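The Plate at the Middle of the Table

Mandarin season starts in October, and a lot of people have already settled on where the fruit will go. 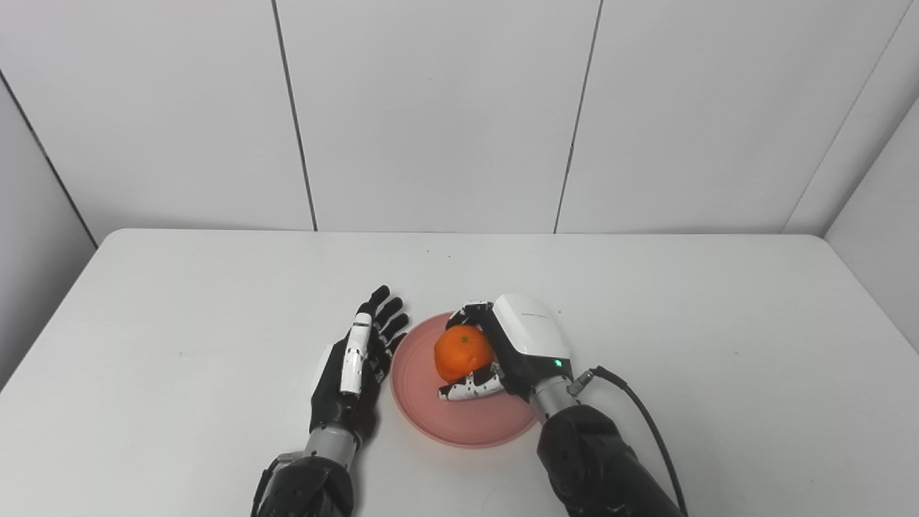
For years the answer in most homes was a deep bowl. You bought a bag, emptied it in, and ate from the top until you reached the one at the bottom that had gone soft. Sheyla Giraldo got tired of that. She runs Bollow, a small tableware shop in Illholm, and two winters ago she moved her own fruit onto flat plates with a low rim. She says her family eats more of it now, and she throws almost none away.

"In a bowl you only see the top layer," she says. "On a plate you see all of them. If one has a bad spot, you pick it out that day."

A plate holds less, of course. Giraldo puts out 6 mandarins at most and keeps the rest somewhere cool. When the plate is empty she fills it again. Her kitchen has no pantry, so the extra fruit sits in a paper bag on the back stairs.

The rim matters more than people expect. Mandarins are flatter than oranges, but they still roll if someone bumps the table. A completely flat plate will lose one to the floor sooner or later. A rim that rises only a little will stop the fruit and still let you get your fingers under it.

Color is the other thing customers ask about. White is the safe choice and still the one Bollow sells most. Rosario Marras, a potter who supplies the shop under the name Manole, thinks it is a dull one for citrus. He glazes a good share of his plates pink. Pink and orange are close enough to look warm together, he says, and a single mandarin on a pink plate looks like someone meant to put it there. On a white table the plate stands out too, so you don't need a cloth or a mat.

He tried green first. "The fruit looked fine, but the plate looked like lettuce," he says. He made 300 of them before he changed his mind and is still using them up at home.

Not everyone is convinced. Lizeth Apaza has four children and keeps the deep bowl. At her house a full bag of mandarins is gone by the second evening, and she has no interest in refilling a plate all afternoon. She does put a small plate next to the bowl for peels, and she recommends that to anyone – otherwise they end up on the windowsill, on the arm of the couch and in coat pockets.

Whichever way you go, the fruit needs the same care. Buy mandarins that feel heavy for their size. The skin can be a little loose, but it shouldn't feel puffy, which often means the inside is drying out. Check the stem end for mold. Don't wash them until you're going to eat them, and dry the plate before you set fruit on it. At room temperature they keep for several days. In the refrigerator they can last a couple of weeks, though they taste better if you take them out an hour before eating.

Marras will have a new batch of plates at Bollow in October, in pink and in a pale gray. The green ones are not for sale, but he has been known to give them to people who ask.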